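Bench notebook, Apr 1, 2021

Equipment budget, second attempt. The first attempt came back with a question mark in the margin next to every line, including the line that said "Total."

What I am asking for this time: replacement finger sets for the two-arm station, a second controller so that one failure doesn't park both arms, cables, and a proper table mount. What I am not asking for: the mobile base. I still want the mobile base. I have agreed to stop saying so in meetings.

Quotes so far.

Kestov wants 2497 for the controller. That is without the power supply, which is on its own page of the catalog, presumably so the two don't have to meet. Lead time nine weeks. I asked whether it was nine weeks from the order or nine weeks from the deposit and got back a PDF of the catalog.

Varma is cheaper on paper but their controller needs its own license, renewed every October. Our budget year doesn't line up with October, so we would be paying for the renewal out of money we haven't been given yet. I have done this once before and don't recommend the conversation that follows.

Kallier doesn't sell controllers at all but keeps calling to see if we have thought about conveyors. We have now thought about conveyors.

Finger sets. We go through them faster than the last plan assumed, and the last plan was mine. The pads wear first, then the tips get a bit of play, and then every grasp turns into a negotiation. I put down four sets for the year. If the fruit task keeps growing I may need up to 200 more in pads alone -- dollars, that is. I will put it under consumables and hope it looks like coffee.

Cables. Always more than you think. The wrist cable has to have slack or it pulls at full reach, and if it has slack it finds something to hook on. The catalog sells a clip for this. The clip costs more than the cable. I have put in for the cable, and we will go on using the ties from the drawer until someone important is visiting.

Table mount. The present arrangement is that nobody leans on the bench. This has worked better than I expected but I don't think I can write it up as a mount. Need to measure the bolt spacing before I ask for a price, and the good tape measure has left the room again.

Props: nothing needed. Plastic fruit is the one line in this whole budget that has never run over. It doesn't wear out, it doesn't need a license, and so far no one has tried to sell me a service plan for it. I'd like the record to show that I planned this part well.

Ran the plate task between phone calls, mostly to see what the old fingers are still good for before I write them off. Grapes are the awkward item. All those little round surfaces, and the fingers have to settle on something. The yellow piece is simpler, being one solid lump with a long side to grab. Both arms on the new open-wide approach, right arm going for the grapes.

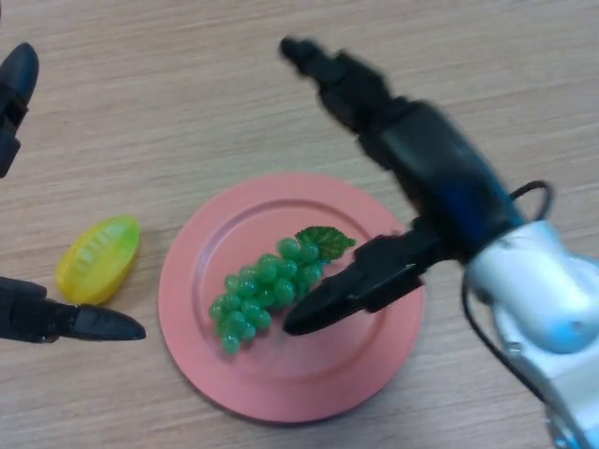

Should we buy the second controller now or wait for next year's money?
Buy it now, from Kestov, and push the table mount to next year. A bench we can be careful around. A dead controller stops both arms for nine weeks, and the mount can be priced again any time.

That moves the order of the request to: controller, power supply, finger sets, pads, cables. Mount goes on the "later" page with the mobile base, where they can keep each other company.

Manari project code goes on the controller line only. I tried splitting the pads across Manari and general funds last time and it produced three forms for one small bag. General funds for all of the wear parts, and if anyone asks, the fingers were worn before Manari started, which happens to be true.

Still to do:
Get Kestov to put the power supply on the same quote as the controller.
Ask Varma if the license can start in a different month. I expect a catalog.
Find the tape measure, then the bolt spacing.
Check whether the old finger sets can be repadded in house -- the screws are tiny and I have dropped enough of them to know where they roll.
Return the call from Kallier. Or don't.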